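Jouko Ahonen
December 25, 2022

Thread on whether a machine can take over kitchen counter chores yet. Short version: pieces of it, under supervision. Longer version follows. 1/

The chores in question are the small ones at an office kitchen. Close a drawer. Empty a drip tray. Wipe the counter. Put toast in, take toast out. A person does these while thinking of something else, which makes them hard to write down as a spec. 2/

Since April I have logged 3,929 attempts across that list. An attempt starts with the gripper clear of everything and ends when the task is done or a person hits stop. No partial credit. If the drawer is closed but the cup next to it is on the floor, that goes down as a fail. 3/

Drawers first. Closing one is close to solved. You need contact anywhere on the front and a push in more or less the right direction, and the slides do the rest. Opening is another matter. A slim handle leaves very little room for fingertips that were sized for boxes. 4/

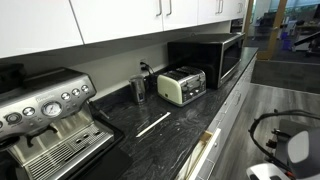
Shiny surfaces are the next problem. Depth sensors that use projected infrared get bad returns from polished steel and chrome, and you end up with holes in the point cloud exactly where you want to grasp. We fill them from a second view. It works until the second view is also looking at steel. 5/

Dark patterned stone is bad in its own way. A wiping policy has to decide what is a spill and what is a vein in the rock. Ours scrubbed one vein for 30 seconds and then reported success. I marked it as a fail, with some sympathy. 6/

Thin flat things: paper strips, stirrers, receipts. Two-finger grippers can't get under them. The workable trick is to drag the item to the edge of the counter and pinch it there. Slow, and it needs a clear path to the edge. A suction cup is faster on paper and useless on crumbs. 7/

Espresso. Pressing a button is easy if you have calibrated that day. Seating a portafilter is a force problem, and it moves the whole machine if you get the angle wrong. Steaming milk I have not tried and do not plan to. Hot liquid needs its own safety review. 8/

Toast. Bread in, fine. Lever down, fine with enough force. Bread out is where it goes wrong: the slice is now stiff, hot, and sitting lower than the fingers want to reach. Success rate drops hard with thin bread. 9/

Someone at Cokden asked for a cycle time comparison. Full counter reset, by me: 2 minutes. By the arm, when nothing fails: 300 percent longer, so 8 minutes. When something fails, add the walk over from my desk. 10/

Shop-floor people will say this is a fixture problem, and they are right about shop floors. At Savolainen the parts arrive in trays, same pose, same light, and the arm runs all shift. Kitchens have no trays. The frother gets put back wherever there is space. 11/

Where I'd spend money: better fingertips before better models. Softer pads and a thinner profile fixed more of our failures than the last retrain did. Disora and Ollance pads both tested well. Ollance wears faster. 12/

Next up is the dishwasher, top rack only, plastic cups. Log format stays the same so the numbers can be compared. 13/13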